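Music Publishing and Royalties
Handout 6: Splits, registration and cue sheets
Course notes prepared by Giorgia Zanetti
Last updated: June 18, 2018

6.1 Two copyrights

A released song carries two separate rights. The first is in the composition (melody and words). The second is in the sound recording, often called the master. They may have different owners and they earn different payments. A cover version uses the first right and creates a new instance of the second.

6.2 Split sheets

A split sheet records who wrote what share of the composition. Fill it in before the session ends. It should give each writer's legal name, publisher if any, and percentage. Shares must total 100. Producers are listed only if they hold a writing share; a fee for the recording does not imply one.

Worked case. The song "Geltolero" has two writers, Metwally and Somogyi, at 50 percent each. Somogyi is signed to Doltberg under a co-publishing deal. Metwally is unsigned and keeps both his writer's share and his publisher's share. In one period the composition earns $2177 in performance income. Each side of the song is credited $1088.50. Doltberg's portion comes out of Somogyi's side only.

6.3 Registration

Register the composition with the performing rights society and the recording with the body that pays performers and labels. These are separate filings. Errors in the spelling of a name are the usual cause of unmatched income, so copy names from the split sheet exactly.

6.4 Cue sheets

A cue sheet lists all music used in a film or program: title, writers, publishers, type of use, and length in seconds. A cue of 57 seconds is entered as 0:57. Background and featured uses are coded separately and may be paid at different rates.
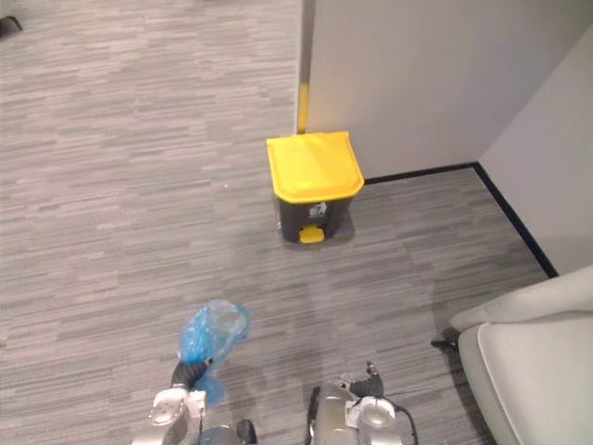
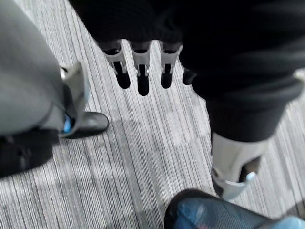
The production company normally files the sheet. The publisher should ask for a copy and check it against the license. If a revised cut changes the length of a cue, a new sheet is required.

6.5 Reading before the next class

Hegyi, "Advances and Recoupment," sections 1 and 2. Bring the blank split sheet from Handout 5.

Related handouts
Handout 4: Mechanical licenses
Handout 5: Co-writing agreements
Handout 7: Advances and recoupment
Case file: The Vingate catalog sale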